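Search this site Enter keywords Go

About Zakero

Zakero makes hand-held grippers and sells the recording service that goes with them. We started in June with one product, the Judia hand tool, and 6 people in a rented unit on Szulc Street. There are still 6 of us.

Customers come to us when they want a robot to do housework and have no examples to train it on. An operator takes a Judia in each hand and does the job with two fingers per side, the way the robot will have to do it. We record the job, check it, and hand over the files.

We work in ordinary kitchens with the owner's own bowls, mugs and tablecloths. Patterned cloth and clear glass are hard for a vision system, and people own plenty of both. 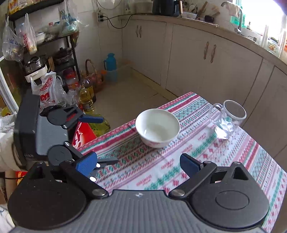 The standard kit is two grippers, cables, a charger and a spare set of finger pads. It costs $1,850. Pads wear out first, and you can change them yourself with a small screwdriver. If you would rather not record anything, we send our own operators and bill by the day — most customers start that way and buy a kit later.

Dishes are the job we get asked for most. A plate has to be held at a slant by one gripper while the other works on its surface, and leftover food doesn't come off evenly. New operators practice for 28 hours before we keep any of their recordings.

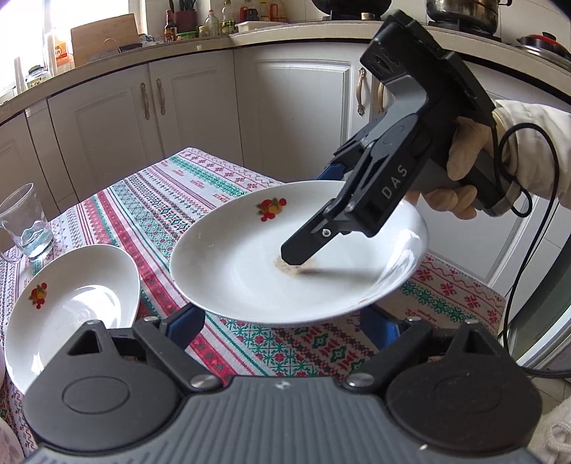 Defne Bozkurt wrote to us that the plate recordings were the most useful part of her order, and that she would have liked more of them with heavy dishes. She also found the grip tiring after a long session and asked for a lighter handle. We have a lighter one on the bench now, under the name Umden, and it will fit the existing kit.

For prices outside the standard kit, or to book operators, write to the office. Please say what job you need recorded and how many kitchens you want it done in.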